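Our winter reading circle is back in January, and this time we're spending 8 weeks with the Arnulberg queens, those much-married, much-gossiped-about ladies whose letters fill 47 bundles in the Altombridge archive (I've read nine so far and can't wait for the rest!). We start with the dowry quarrel of 1612, when a bride was kept at the border while two courts argued over 400 silver spoons. 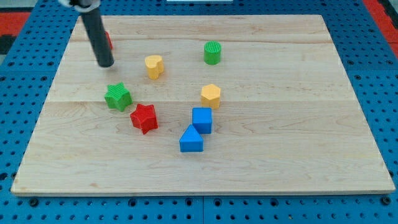
After that comes the Mäkelä translation of her household accounts, a bit over 100 pages and far livelier than it sounds. Copies are at the Mametti bookshop, so do pick yours up early.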